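Soft Things, Hard Things: Building a Touch Library of Everyday Objects
Final report, Everyday Materials Studio
Anika Fitzsimmons and Demetrius Doucet
Submitted 2021-03-18
Project advisor: Satish Warrier

Why we did this

Our project started with an argument over a kitchen sponge. Demetrius said a sponge was obviously soft. Anika said it depended which side you were on and how long ago it had been used. We went back and forth for most of a studio period, and at the end of it Mr. Warrier told us to stop talking and write a proposal, so we did.

The question we ended up with was: when people hold an ordinary object, which words do they reach for, and do other people reach for the same ones? We wanted to collect a set of household things, let people handle them without seeing them, write down every word they used, and then turn the whole thing into a small lending library that a teacher could borrow for a class. We called it the Watside Touch Library, after the Watside building, where our studio meets.

What we collected

We gave ourselves two rules. Everything had to be something you could find in a regular home, and everything had to fit through the sleeve of our handling box. The second rule hurt! We lost a really great doormat to it.

The final library has 20 objects. Some of our favorites are a pine cone, a hairbrush, a silicone muffin cup, a tennis ball, a wool sock turned inside out, a metal whisk, a bar of soap still in its paper, a bath pouf and a puzzle cube. Anika's family gave us most of the kitchen things. The rest came from our own desks and bathrooms, and a few we bought new, with permission, from the studio budget.

We sorted them first by what we expected people to say. We had a "gives way" shelf and a "holds its shape" shelf. The pouf went to the far end of the first and the cube went to the far end of the second, and we used those two as our anchors for the entire study. Every session began with one of them and ended with the other, so each person had both extremes in their hands at some point. 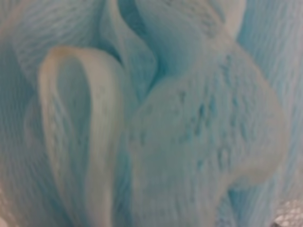 The bath pouf, two colors of mesh, very close up 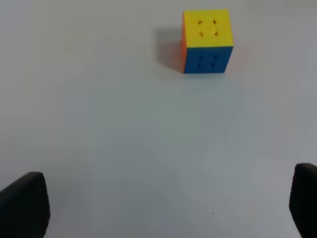
The puzzle cube, yellow side up

How the sessions worked

The handling box is a cardboard carton with a fabric sleeve taped into the front. We built 3 versions. The first sleeve was too tight and people spent their time fighting it. The second was cut from an old T-shirt and let in so much light that you could peek. The third is double layered with elastic at the wrist and works beautifully, and if we did nothing else this year we would still be proud of that sleeve.

Each person sat down, put one hand in, and talked. One of us passed objects in from the back and the other wrote. We didn't correct anybody and we didn't tell them what they were holding until the end. If they asked, we said "what do you think?" and wrote down the answer. Sessions with adults ran longer than sessions with younger students, mostly because adults wanted to be right. Kids just said "ew" or "nice" and kept squeezing.

Darnell Greenberg from the Jeltis after-school program let us come in and run the box at his art table for a week. That week gave us more words than all our studio sessions put together. We had to add a page to our notebook for sounds, because so many of the younger kids described things by noise. Scrunchy, clicky, zippy, crunkly. We kept crunkly.

What we found out

We wrote down 245 different words. That was far more than we planned for, and sorting them took most of our spring work time.

The big surprise was the pouf. We had expected it to collect all the soft words, and it got some of them, but almost as many people called it scratchy. A few called it both in the same breath. When we looked at the notes again we noticed that the people who squeezed it tended to say soft, and the people who rubbed it with their fingertips tended to say scratchy or rough or netty. It depends what your hand is doing! This was the sponge argument all over again, and we are each still claiming we won.

The cube went the other way. Almost everyone named it right off, and once they had named it they stopped describing it. We would get "oh, it's one of those cubes" and then silence. We learned to ask people to pretend they had never met one before. Then we got edges, grooves, corners, turning, hollow, heavy for its size, light for its size. One person told us it felt "like a tiny building." Knowing the name of a thing seems to shut down the feeling of it, at least for a minute, and we saw the same with the tennis ball and the whisk.

The in-between objects were the most fun to chart. The silicone muffin cup is floppy but it springs back, and people had a hard time with it because it didn't match anything else on either shelf. The paper-wrapped soap got called a stone, a box, a phone and "somebody's sandwich."

By the end we took the two shelf labels down. The library is now arranged along a line, and each object has a card with its top words printed on the front and its odd words on the back. The backs are better.

Things that went wrong

The pine cone shed. We replaced it twice, and the current one has been baked in the oven at Demetrius's house, which made the kitchen smell amazing but did not completely fix the shedding.

We also started with a scoring sheet where people rated softness on a scale. It was a flop. People gave everything a middle number and we got nothing from it. We threw those sheets out and went back to plain talking, and we should have trusted that from the start.

One more problem is that both of us wrote notes in our own style. Demetrius wrote full sentences and Anika wrote single words, so it took a while to put them side by side. Next time we would agree on a note format before the first session.

What's next

The library will stay in the Watside studio until August. After that Wendell Lindgren has asked to have it in his classroom, and he wants his students to add objects from outdoors, such as bark, gravel and seed pods. We're excited about this! We have left blank cards in the box, along with a spare sleeve and the pattern for cutting a new one.

Thank you to everybody who put a hand in the box without knowing what was in there.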